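Clotbridge Two-Door Cabinet: Owner's Guide
Section 3. Placing, leveling and adjusting the cabinet

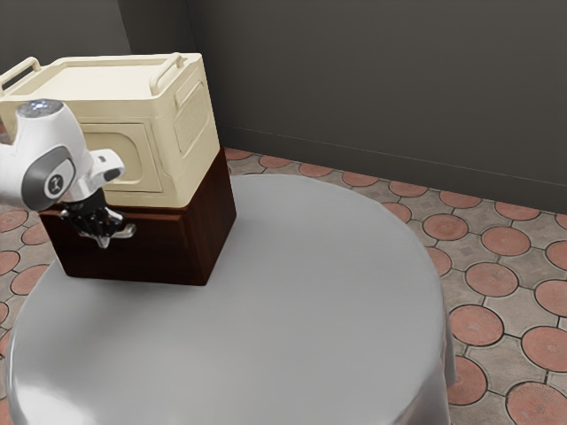
Read this section through before you move the cabinet out of its packing. You will need a spirit level, a cross-head screwdriver, a pencil and the bag of parts marked B. Keep the screws from bag A separate, as they look alike but are shorter.

3.1 Choosing a place

The cabinet can stand on a floor, a low bench or a sturdy table. Whatever it stands on must be flat and must not rock when you press on one side.

1. Leave a gap of 3 cm between the back panel and the wall.
2. Keep the cabinet at least 30 cm away from radiators, stoves and heating vents.
3. Check that both doors can open fully without touching a wall, a lamp or other furniture.
4. Avoid spots that get direct sun for most of the day. The finish will fade unevenly.

Note: New wood needs time to settle. Let the cabinet stand in the room overnight with the doors open before you adjust anything.

3.2 Leveling

1. Empty the cabinet and take out the shelf.
2. Set the level on the top panel, running left to right. Mark the low side lightly with pencil on a piece of tape, not on the wood.
3. Turn the foot on the low side counterclockwise to raise it. One full turn is usually enough.
4. Turn the level front to back and repeat.
5. Go back to the first direction and check again. Raising one foot often changes the other reading.

Caution: Do not lean or tip a loaded cabinet to reach the feet. Get a second person to lift one side while you turn the foot.

If the cabinet stands on a table, use the felt pads from bag B in place of the screw feet. A tablecloth left underneath should be pulled smooth first. Fold the shim card supplied and slip it under a pad if one corner sits low.

3.3 Adjusting the doors

Level the cabinet before you touch the hinges. Most doors that seem crooked will come right once the feet are set.

1. Close both doors and look at the gap between them. It should be even from top to bottom.
2. If the gap is wider at the top, loosen the side screw on the upper hinge by half a turn. Shift the door and tighten the screw.
3. If one door sits higher, loosen both mounting screws on that side. Lift or lower the door, then tighten the upper screw first.
4. Open and close each door 10 times and check the gap again.

Caution: Tighten by hand only. A power driver will strip the holes, and stripped holes are not covered by the warranty.

3.4 Fitting the shelf

1. Push the four pegs into the side panels at the height you want. All four must be in the same row.
2. Tilt the shelf, bring it in through the doors and lower it onto the pegs.
3. Press down on each corner. If one lifts, take the shelf out and check that the peg is fully in.

The shelf is 435 mm wide. A replacement cut to any other width will either bind or slip off the pegs.

3.5 Fülöp door catch (optional)

The catch comes in its own packet with a paper template. Tape the template inside the left door, mark the holes through it, and drill to the depth shown. The strike plate goes on the underside of the top panel. Leave its screws slightly loose until the door closes cleanly, then tighten them.

Owners of the older Grusach model should use the template on page 14 of that guide. The hole spacing is different.

Section text revised 29 October 2026 by Polyxeni Sarantis. Continue with Section 4, Cleaning and care.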